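The Papered Workspace: Walls, Mat and Odds and Ends

Posted by Malsha Miah, Mar 28, 2021

Welcome, and thank you for stopping by! Those of you who have followed the Plirkotcombe pages for a while will know that I can talk about patterned paper for as long as anybody will let me, and a few of you wrote in to ask how the little workspace was coming along after all my going on about it over the winter. So I have finally sat down with a cup of tea to put up a proper page. It is a small one, I'm afraid, and most of it is me chatting, but I hope you will find something in it for your own nook or cubby or corner of the garage.

When we started, the walls were as plain as plain can be, and I found it a gloomy thing to look at on a gray morning. I had a soft spot for a roll I saw at Chowdhury's on Clurngate, white with a light speckle and big maroon flowers, the kind that look like mandalas, with all those fine rings of petals. My sister thought it would be far too much for such a small space. She may have had a point - but I went home with 2 rolls anyway, and I have not been sorry for one minute!

A word on matching, for anyone tempted. Flowers of different sizes are kind to a beginner, as the eye doesn't go hunting for a strict line the way it does with stripes. I let the biggest ones fall where they liked and only fussed over the back, where I wanted a good large one up high in the middle. It took me a whole evening of holding the paper up and taking it down again, and I used up around 15 little pieces of tape before I was happy with it.

For the floor I went the other way altogether. The mat is white too, but with thin green vines and small flowers in browns and grays, much quieter. I had it left from lining the drawers in the hall (shade 502 on the old Grerix card, if you still have one of those tucked away somewhere) and I do think the two get along nicely, even though you would never find them in the same book.

Then there are the bits and pieces. The dark gray shelf with the slots is up on the crossbar at the back, and the black wire rack is tied to the rail on the left with a couple of white zip ties, a method I will defend to anybody. I would like small hooks and maybe a basket for the shelf, but I have been told to finish one thing before starting another. 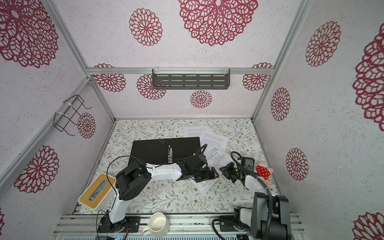
I am especially fond of the tissue box with the bamboo lid. It is such a plain, cheerful thing, and the blue pattern on the tissues was pure luck, I bought them without looking. I keep meaning to find a second one for the bedroom, and if you ever spot that sort of lid sold by itself, please do write and tell me where!

The papers are another story. I am a great one for printing things out, text and diagrams and little tables and all, and then leaving them lying wherever I last had them in my hand. A tray would help. So would a clip. I have a drawer with what feels like 1000 clips in it at home, and I have yet to bring a single one along with me.

Next on my list is the edging. I want a narrow strip of something where the walls come down to meet the mat, perhaps a soft green to pick up the vines, or else a maroon if I can find one close enough to the flowers. I have asked at Chowdhury's for samples and they expect to have them in April, so I will put up a few more pictures once I have made up my mind. Do send me your suggestions in the meantime - I read every one of them, even when it takes me an age to answer.

Malsha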